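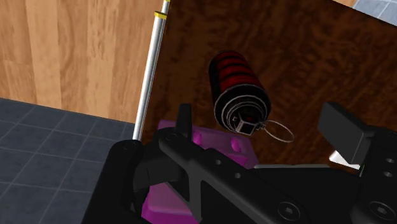

Gripper budget, simulation stage
Posted 11 Apr 2024 by Clementina Pacheco

Renders from the Sivomar planning runs, kept with the purchase request for the Grulthorpe cell. Hardware is not ordered until the finger geometry is fixed.

Red-and-black canister with pull ring, two-finger gripper, simulated. View from directly above the gripper.

Budget lines open: 3 grippers, 13 spare finger pads. Quoted lead time is 37 days.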